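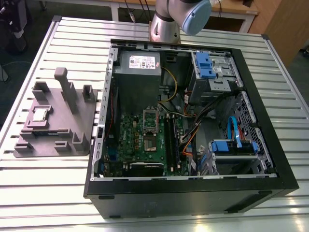

The second life of the office tower

Every few months someone tells me I shouldn't buy a new computer. I should buy an old one, the kind that sat under a desk at an insurance company, and put 109 dollars' worth of parts in it. The argument has become a small industry. Mercado, the resale site, has a whole section for it, with green leaf badges on the listings.

I wanted to believe it, so I spent two afternoons in Moketcombe with Beat Kaufmann, who has been taking office machines apart since he left school and sells them on under the name Zustovano.

Kaufmann likes them on their side with the panel off. Seen that way, a business tower is a tidy thing. Power supply in one corner, drives in the other, blue plastic latches where you're meant to put your fingers. An empty socket with its metal frame flipped up looks like an invitation. Any processor you like, you think.

"No," says Kaufmann. "Three, maybe four that the board will accept. And the good one costs more than the rest of the computer."

This is the part the leaf badges leave out. Plenty of these boards are picky about what goes in them. The power supply may have its own plug, so you can't swap in a stronger one from the store. The fan may be an odd size. You save a case and a handful of cables from the shredder, and then you order a new drive, new memory and a graphics card that may not fit behind the drive cage.

Fabian Plattner, who buys for a chain of repair counters called Mimine, thinks I'm being sour. He says his shops moved 2000 refurbished towers last year and that most customers only want to write letters and pay bills. Fair enough. But when I asked how many came back, he said he'd have to check, and by December he still hadn't.

I did buy one from Kaufmann in the end. It runs. The drive caddy rattles, the fan starts up whenever I open a spreadsheet, and I've already priced the better processor twice.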